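Brimham hand grippers, tested on a day of tidying

The Brimham set comes as a pair, one for each hand, and is sold to people teaching machines to do chores. I wanted to know whether a hand-held gripper is any use in an ordinary room. 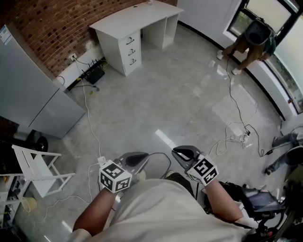 Løken, 14 Mar 2021. Desk drawers with proper handles were easy enough. Cables were the worst job by far. A plug on a smooth floor slid away from me again and again, and winding up a long lead took both hands and a lot of patience.

Build is good and the grip is firm. At 800 euros the pair is fair value for a workshop. As for a robot doing my housework, drawers yes, cables not yet.

Tuva Åberg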